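Crown came off on a Sunday - what can I do until my appointment?

Posted by Vasix, 8 March 2021

So I was eating a caramel last night (I know, I know) and the crown on my lower back tooth popped right off. I didn't swallow it, thank goodness, and it looks whole. My dentist over in Jarport can't see me for 4 days. It doesn't hurt much unless I drink something cold. Can I stick it back on myself, or do I just leave it out? I've had it for over 7 years and never had any trouble with it!

Urquhart

Same thing happened to me in October. Get the temporary dental cement from the drugstore, not super glue, please! Rinse the crown, clean out the old gunk, and try it on dry first so you know which way it faces. Then a tiny bit of cement, bite down gently, wipe off the extra and floss. I chewed on the other side the whole time and mine held until they put it back on properly. They charged me $49, but I think that depends on the office. If it feels loose, take it out before bed so you don't breathe it in.

Imora

just leave it out, mine was off for ages and I was fine

Jarport706

I'd call the office back and tell them it's a crown that came off - mine keeps a few short slots open for that kind of thing and the front desk doesn't always mention them.

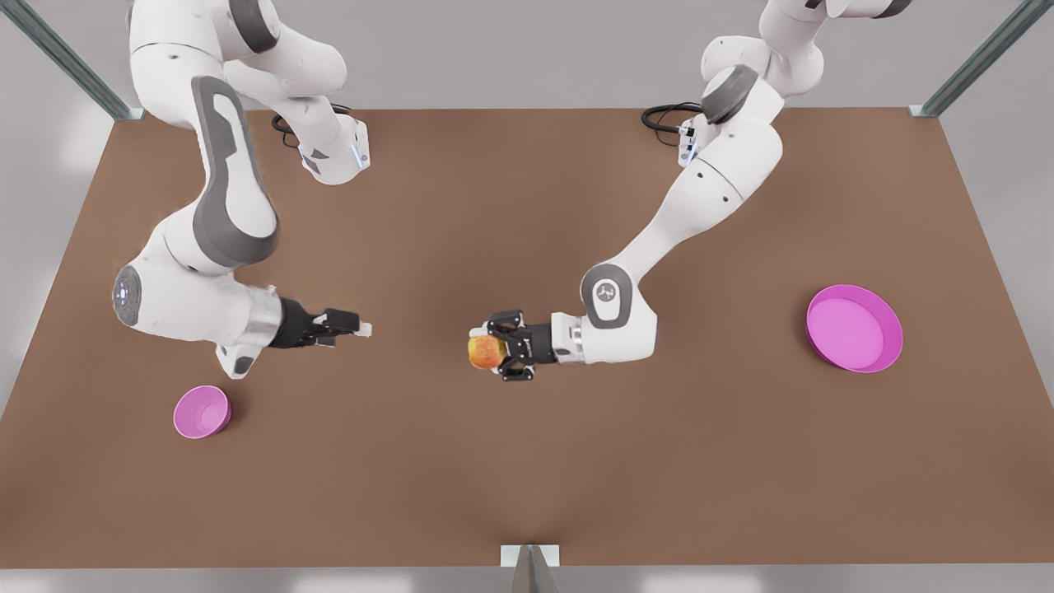 And bring the crown with you in a little container even if it looks chipped, they may still be able to use it.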